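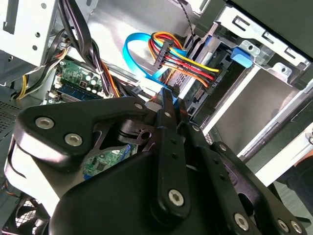 Search reviews Enter keyword

September
By Rokeya Selvanayagam, Equipment Review Desk

Filed under: Workshop & Classroom > Hand Tools

Drilirum Precision Driver Set: Review for Training Workshops

The Drilirum precision driver set is sold to schools, repair counters and adult training programs that need one kit per bench. The Jerham Technical Center purchased 24 sets for its introductory hardware course, and this review reports on their condition and usefulness after one full term. The sets were bought at the regular price through the center's normal supplier, and the maker had no part in the review.

Each set contains a main handle, a short handle for tight spaces, an extension shaft, a flexible shaft and a tray of steel bits. The tray closes with a sliding lid. A printed card inside the lid shows the place of each bit, and instructors found the card more useful than expected. Missing bits were noticed at the end of a session instead of at the start of the next one. Replacement cards can be ordered without buying a new tray.

The main handle is the strongest part of the product. It has a rotating cap that sits comfortably against the palm, and the cap still turned freely on every handle inspected at the end of the term. The grip is slightly thick for small hands. Pranab Begum, who teaches the evening section, asked several students to compare it with the older Mahasneh handle already in use at the center. Most preferred the Drilirum for long jobs and the Mahasneh for very small screws.

The bits were less consistent. The larger cross-head bits showed almost no wear. The two smallest sizes began to round at the tip by the middle of the term, and a number of them had to be withdrawn. The supplier replaced these under warranty, but the claim form must be filled out separately for each set, and the process took longer than a training program can easily allow.

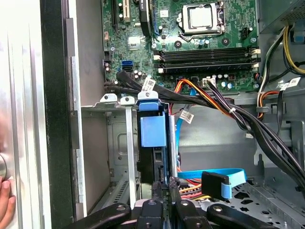
Reach is a common concern in any course that covers the inside of a computer. Short drivers force the user to work with the hand pressed into the case, and this slows beginners down. A good deal sits close together on a typical board, where the metal frame and lever of the processor socket share space with expansion slots, a small heatsink and a cluster of capacitors. The Drilirum extension shaft keeps the hand clear of such parts and was judged long enough for all tower cases used in the course. It locks into the handle with a firm click and showed no noticeable wobble. The flexible shaft is a weaker addition. It bends well, but it twists under load and should be kept for screws that are already loose.

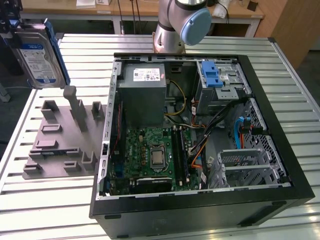
Magnetic hold is adequate. The bit holder kept ordinary case screws in place when the driver was pointed downward, although longer screws tended to tilt. Damir Popescu, the center's equipment coordinator, recommends wiping the holder with a dry cloth after each session, as fine metal dust collects around the magnet and weakens the grip.

Storage deserves a brief comment. The trays stack neatly, but the lids are smooth and a tall stack will slide if bumped. The center now keeps the sets on their sides in a shallow cabinet. The outer label is paper and began to peel on several trays, so programs that number their sets should engrave the number or use a stronger label.

The Drilirum set is recommended for group instruction where the main work is on desktop machines and small appliances. Programs that focus on phones or watches should look at the Mahasneh range first. Spare bits in the two smallest sizes should be ordered together with the sets.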